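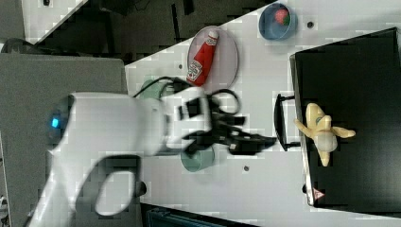

Clear the table first

Dishes, a sauce bottle, a piece of fruit that was never food. Every kitchen table gets like this by the end of the day, and most of us fix it the slow way. One cup to the sink. Back. One plate. Back again. Ketchup to the fridge, forget the lid was loose, wipe the floor.

A tray solves most of it. Old idea, waiters have known it forever. I spent January testing it at home, in a flat in Umuvthorpe with a table that seats 4 if nobody moves their elbows, and I'm not going back.

What kind of tray

Deep sides, flat bottom. Flat matters more than you'd think. Anything with a pattern pressed into it and the cups lean. Mine is a Brutex, black, bought in a hurry and kept because it hides coffee rings. The Titeda one I tried was prettier, and too shallow for a bowl with anything left in it. Went to my sister for her plants.

Handles: get a loop you can put your whole hand through. Cut-out slots are fine until the thing is full, then your fingers are in somebody's gravy.

The order

Cups go first. They're the ones that get knocked. Pale cups on a white table are the worst, you simply don't see them, and I have broken two that way, both teal, both part of a set.

Then whatever is lying down. A red ketchup bottle on its side across a plate is a bottle about to roll. Stand it up in the tray, in a corner, cap tight. Now the plate is free and can go under something.

Bowls last. People use bowls as parking spots. Keys, batteries, hair ties, a toy strawberry with its green leaves still on. Tip it out before it goes near the sink, toys don't like the dishwasher and the dishwasher doesn't like them back.

The toy food problem

If there are small kids in the house you have this problem. Play food travels. It starts in the toy kitchen and ends up in the real one, in a real blue bowl, looking enough like dessert that a guest will reach for it. We gave up policing it. There's a lidded Satti tub on the low shelf now and anything plastic goes straight in on the way past. Wash it on Sundays, warm water, a drop of soap, dry on a towel.

Colors, briefly

Mixed colors beat a matched set for everyday. Blue bowl, green cup, gray plate, who cares. Each person gets one and you know who left theirs out. It also means a breakage costs you one cup and not the whole look.

How long it takes

Timed it for a week. 7 minutes without the tray, 4 with, and that includes the wipe. Do it right after eating. Leave it til morning and the ketchup sets and you can add a soak on top. Cloth, warm water, edges of the table first and then the middle. Hang the cloth up. Tray goes back on its side next to the toaster, handle out so its easy to grab.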